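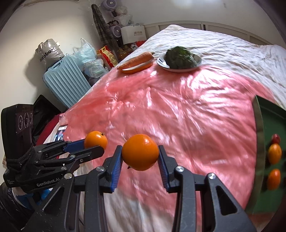 Dokeck, the small health tech firm behind the Tak water bottle, has a new idea for people who never drink enough: a clip-on patch called Dosora that keeps an eye on your hydration all day long. It sits on the upper arm, weighs 27 grams and reads the salt level in your sweat – no typing in glasses of water, no alarms going off every hour.

When you start running low, the patch gives one soft buzz and the phone app suggests how much to drink.

"I wore it on a long bike ride and it caught me before the headache did," said designer Tanvir Begum, who has worked on the sensor from the first sketch.

A trial with 100 runners is already under way, and we can't wait to see the numbers! Dokeck plans to make 2000 patches in the first batch, with sign-ups opening in September.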